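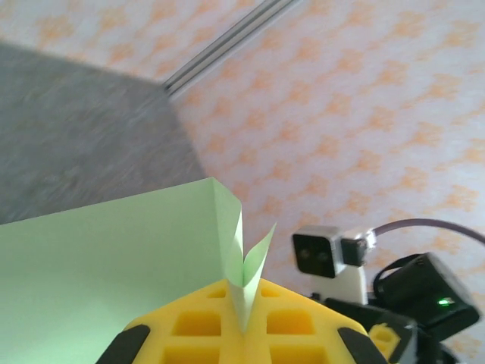 Mint green, large sheet, with the fold coming up to a point and two thin tips above it.

Briltwood paper folding: work in progress

This page goes with the Briltwood folding project, which started in February and is still going. The plan is a hanging display of large folded shapes for the long wall at Killton Hall, all made from single uncut sheets. The page covers the stage between flat paper and finished shape, with notes on the paper and the folds for anyone who wants to try the same thing at home.

Text and folding notes by Selim Bayram.

The paper

We bought one pack of 500 sheets in mixed pale colours. The mint green has turned out to be the one people ask for most. It takes a crease well and does not show fingermarks as badly as the cream. The pink is a slightly different weight, so it needs more pressure along the fold and springs open if you leave it.

Store it flat. We stood the first part of the pack on end in a cupboard and the corners curled, and a curled corner never lines up properly with its opposite. Those sheets were used for practice.

The first fold

Everything begins with one long crease across the sheet. On paper this large it is easier to fix one end and work towards the other than to press down in the middle and hope. Line up the edges, hold them, and run the side of your thumb outwards. Go over it a second time with the back of a spoon or a bone folder.

A crease that wanders by even a little will throw out every fold after it. If it has gone wrong, start a new sheet. Trying to flatten an old crease leaves a line that shows when the light comes from the side.

Points and tips

Most of the shapes have a narrow flap that stands away from the main sheet. Paper gets thick very quickly here, with several layers meeting in a small space, and the tips are the first thing to go soft. Handle the flap lower down, where the paper is gathered, and leave the ends alone until the rest is finished.

Split tips should be eased apart a bit at a time. They can be matched for length at the end by adjusting the gather underneath.

Pleats

A pleat that narrows towards the bottom is harder than one with parallel sides. Mark the narrow end first. I use a very light pencil dot on the back, which will not be seen once the shape is hung. Then bring the wide end in to meet it.

Pinch the pleat and keep it pinched while you turn the sheet. If you let go halfway it opens up from the top and has to be set again.

The background

The wallpaper is white with a soft orange pattern running in diagonal rows. Pale green shows up well enough against it.

The shapes

There are 71 shapes planned, in three groups:

Skundodau – the tall ones with a double tip. This is the name of the pattern we are following, and it has the longest set of folds.

Salgado – a wide, low shape with a single ridge. Good for beginners, and the quickest to make.

Killton – our own version for the hall, somewhere between the other two. It has gone through 11 changes so far and the base is still not quite stable when it is hung in a draught.

Hanging

Finished shapes will hang from nylon line, one line through the ridge and one through the base. Two lines stop them from spinning. The hole should be made with a needle and backed with a small square of clear tape on the inside, where it cannot be seen from the floor.

We tried paper clips for a trial row. They were too heavy for the thin end and pulled the points out of shape overnight.

Trying it at home

You do not need paper this big. An ordinary sheet cut to a square will do for the Salgado shape, and wrapping paper is fine if it is not shiny. Use a flat, hard surface and clear more space than you think you need, as the sheet has to be turned several times.

Folding sheets for the Salgado and Skundodau shapes can be picked up from the table by the door at Killton Hall during opening times. The Killton instructions will be added when the base is sorted out. If you have some pale blue paper of a similar weight going spare, we are short of it – please leave it at the desk marked for Selim.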